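Durnau Reuse Grant: Progress Report to Covier Fund
Period ending June. Submitted 26 August 2025 by Marthinus Steyn

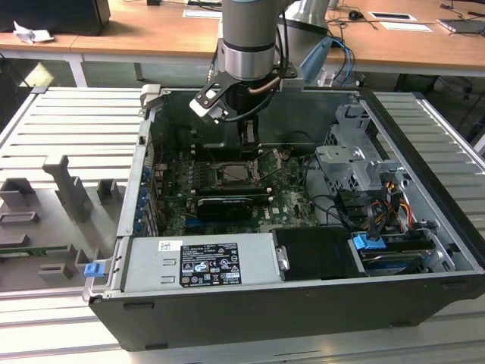

Dell tower on its side with the cover off. The processor socket is empty and its metal frame is raised.

1. Where we are

The grant pays us to take retired office desktops apart, sort what comes out, and find out whether selling or refitting the parts makes more sense than sending whole machines to the shredder. The plan you approved set a target of 2,000 towers over the life of the grant. By the end of the period we had finished 258. I don't think we will reach 2,000, and I would like that on paper now instead of in the final report.

The early schedule assumed that one tower is much like another. I wrote part of that schedule and I was wrong. The Dell towers are the best behaved machines we get. The expansion-slot tabs are blue, the drive latch is blue, and you can find most of what has to be released without reaching for a manual. Even these take longer than the plan allows once dust, missing screws and earlier repairs come into it. The off-brand towers from the second Onuoha delivery are a different matter, and I would drop them from the count if you will let us.

2. Parts

Processors and memory come out early and hold their value best. We had hoped that would carry the project. It might, but the prices in the application were asking prices from online listings, and what people ask for an old processor is not what they get. Our first real sale, to Sukov, brought in less than we had penciled in. I have asked our office to replace the listing prices in the budget with our own sales figures, even though the table will look worse.

Sockets have cost us more boards than I expected. Once the processor is gone the contacts are exposed, and a dropped screw or a careless sleeve is enough to bend them. We now want a cover on every empty socket before a board goes to the shelf. The rule is followed most of the time.

Power supplies are piling up. The labels give us the ratings, so sorting is easy, but sorting a thing does not mean anyone wants it. Used supplies have to be tested under load before we can sell them with a clear conscience, and we have one tester. There are 343 supplies in the storage room, including loose ones that came in without a case. I would scrap the lowest-rated ones. The original plan says test everything, and I would like your agreement before we go against it.

Graphics cards vary. Most of what office machines carry is low-end and sells for little. The occasional better card gets people excited and then shows up in conversation as though it were typical. It isn't, and the average in our sales sheet should settle the argument.

Plastic pieces, meaning air shrouds, latches and drive trays, were listed in the application as "recoverable spares." We have had two requests for them so far. I see no reason to keep shelf space for a box of shrouds on the strength of that, though drive trays may be worth holding a little longer.

Drives are handled separately under the data agreement. They are logged and locked up. I have no complaint about this part of the work.

3. Cables

A small heading of its own, as cables were left out of the time estimate altogether. The bundle running down from the drive cage has to be unplugged and pulled clear, and on older machines the connectors grip hard. Pulling on the wires instead of the plug damages both. We have tried cutting the bundles on machines where the supply is going to scrap anyway. It is quicker. Whether it saves enough to matter I can't say yet, and I distrust the estimates I have heard, including the one in our own June notes.

4. Money

Spending is inside the budget, mainly on account of the second bench and the extra shelving being ordered late. Please don't read that as a saving. Both will be billed in the next period. Sales income is behind plan for the reasons given under Parts.

5. What I doubt

The application claims that refitting towers for schools will "largely pay for itself." I have not seen evidence for this. A refitted machine needs a working board, matched memory, a tested supply and a drive, and by the time we have gathered all of those we have spent more hours than a school would pay for. It may still be worth doing as a public good. If so, the fund should pay for it as that and stop expecting the income line to cover it.

6. Requests

Please let us know on the following before the next payment is released:

Lower the target from 2,000 towers to a figure we can agree on together.
Allow low-rated power supplies to be scrapped without testing.
Let us turn down mixed deliveries of off-brand machines.
Move the school refits to a separate budget line.

The sales sheet and the parts log will follow under separate cover. The log has gaps in the early entries, where boards were shelved without a note of which machine they came from. We are not going to try to rebuild those.

Marthinus Steyn
Durnau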